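Folding and Sorting - Gallery
June 18, 2022

The Hovow laundry study looks at how everyday garments are laid out, straightened and folded. The pictures on this page show blue clothing being handled.

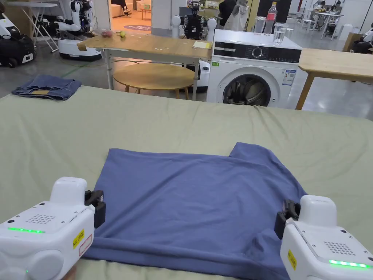
Garments are handled singly, and sleeves are dealt with before the hem. The project list holds 80 items, from T-shirts to denim. 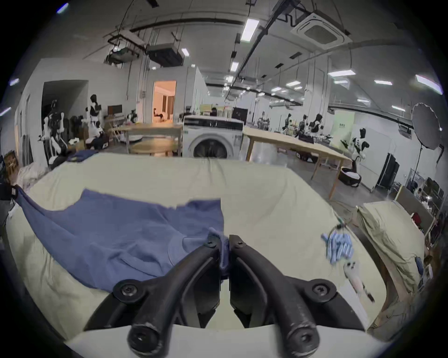

Blue garment on the bed, with a small fold held near the neckline.

Blue cloth held at the far corner as well, across the pale sheet.
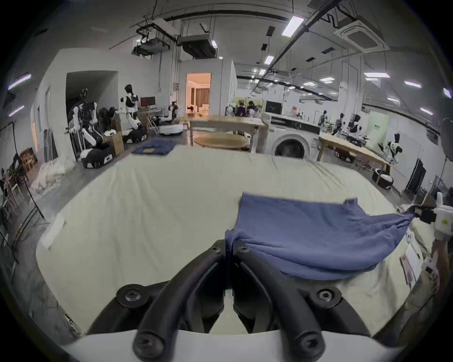
Lifting and Shaking Out

Heavier pieces are raised by both ends before folding.
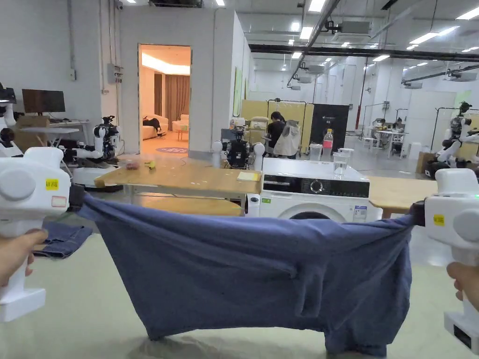

Enquiries about the study may be addressed to Reinhold Steinbach.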